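Snack Shelf FAQ

Questions that keep landing in the Funby office inbox, answered in the order they annoyed us. Last tidied up on 10th July. If yours isn't covered, write it on a sticky note and put it where you'd normally put an empty can.

Who is the snack shelf for?

Everyone on the floor, plus visitors. The people from Stirnance upstairs count as visitors for the first 2 visits. After that they count as customers.

What do you stock?

Chips in canisters, mostly. We tried bags in January and they slid off the shelves, burst in the box or arrived as powder. A canister at least keeps its powder to itself. We also carry a few small things in cups, and whatever Mocanu sends when they're out of what we asked for.

Where does everything go?

Cups on top. Canisters in the middle, where most people can reach them without crouching or climbing. The bottom shelf is for overflow, on the rare occasions there is any.
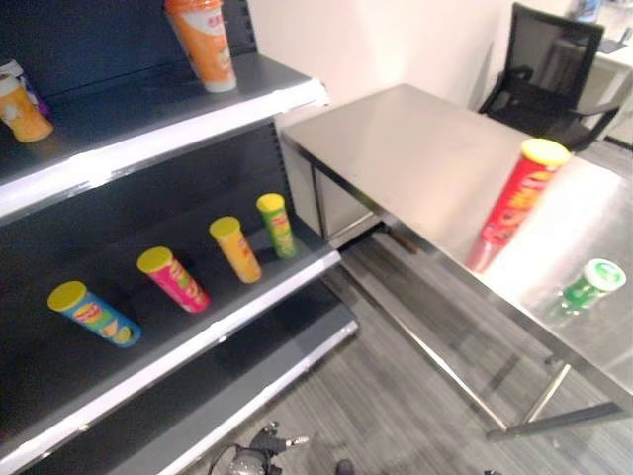
The shelf and the steel table next to it. Cups up top, canisters in the middle.

Why are the canisters lying down?

Because they're round and people are in a hurry. The official position is that canisters stand upright with the label facing out. The canisters have taken a different position. If you take one, please stand up its neighbors while you're there — it takes less time than reading this answer.

Can I lay them on their sides on purpose?

You can, if you point them front to back. Lay one across the shelf and it becomes a wheel. The white rail along the front edge stops a slow roller, but don't count on it for a fast one.

What is the steel table for?

Sorting, mainly. Things sit there on their way to the shelf or while you make up your mind. It is easy to wipe and shows every fingerprint, so the cloth is there for you too. Please don't eat lunch on it. Crumbs under the crossbar are a matter between you and the vacuum.

Is something on the table up for grabs?

Ask first. It may be waiting to be shelved, or it may be someone's snack that they put down to answer the phone. We have had over 20 messages on this subject and would like no more.

How do I tell the flavors apart?

By color, until you've been wrong once. After that, read the label. Some of ours have Chinese on them, and if you don't read Chinese you can ask a colleague who does or treat it as an adventure. Please don't open the lid to check and then put it back. We can tell, and so can the chips.

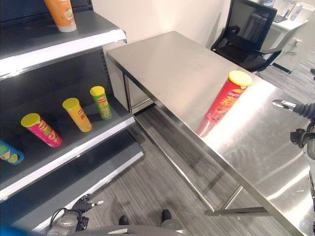 Pink, yellow-orange and green Lay's on the shelf, a red one on the table.

Does the red one belong with the others?

Yes, all canisters live together on the same shelf. There is no special shelf for the flavor you like best, however often it's requested.

How do I pay?

Put it on the Wumex tab. The shelf's code is 1374. Enter it when you take the snack, and enter what you took. "Misc" is not a flavor.

When is it restocked?

Whenever the shelf is down to its last few and somebody complains in writing. Deliveries need to be off the floor by 9 in the morning, before the chairs start rolling.

May I take the last one?

Yes. We only ask that you say so on the list. Leaving an empty canister standing nicely in its place, lid on, has been done and was not as funny as its author believed.

Can I suggest something new?

Suggestions are open all year. Anything that melts will be declined, and so will anything in a bag (see January).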